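Working notes for the Dakbridge room set, covering the wheelchair and the bed area. Bump the revision line at the bottom when you edit this file.

## Contents

The set has 51 clips in 2 folders, `chair/` and `bed/`. Clips are grouped by the item handled, so one visit to the room can appear in both folders.

| Field | Meaning |
|---|---|
| `item` | wheelchair, bed, linen |
| `part` | handle, armrest, seat, wheel |
| `side` | left or right, as seen from behind the chair |

## Wheelchair

Label the chair from the rear. Backrest and seat are separate parts even when the fabric matches. Straps and side panels go under `part: other`.

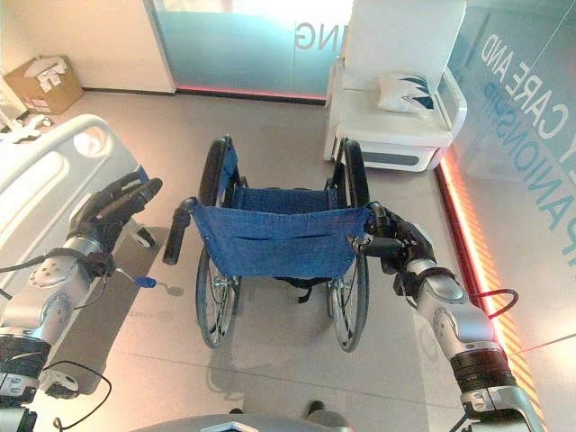

*Wheelchair from behind, right push handle held, left handle free.*

A handle counts as held only when fingers are wrapped around the grip. A hand close to it is `near`. Mark each side on its own line.

## Fabric close-ups
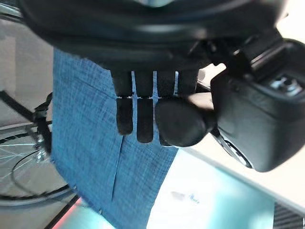
Cloth labels follow the Nerorora sheet, version 2, with two changes: color goes before texture, and the item name is left blank unless a wider view settles it. Close views often show too little of an edge to tell upholstery from loose linen. A blue cloth with a denim-like weave and lighter flecks is entered as `blue, woven`, without a fiber name.

## Known gaps

- `bed/` has no labels for rails yet.
- Aquino export drops blank item names. Use the Ernance one.

Revision: March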